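4.2 Finding leaks from household meter readings

The most exciting result came from the quietest part of the Dovside network, where we had expected very little. Hourly readings from 336 smart water meters were compared with the flow into the district, and the gap between the two at night (we used the hours from two to four) followed the known leaks remarkably well! Small leaks on service pipes, which the older pressure method had missed all through September, stood out within three nights.

Casado's correction for slow meters was applied first, as in Section 3. Without it the night gap drifts upwards and the alarm goes off far too often.

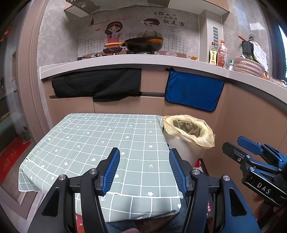
Figure 6. Kitchen table with a printed cloth.

How long must a meter record before its readings are useful? Fourteen nights were enough in Dovside, and adding more changed the alarm level very little.

We were delighted to find that the method also held up in Narkero, where the pipes are older and only 147 homes had meters.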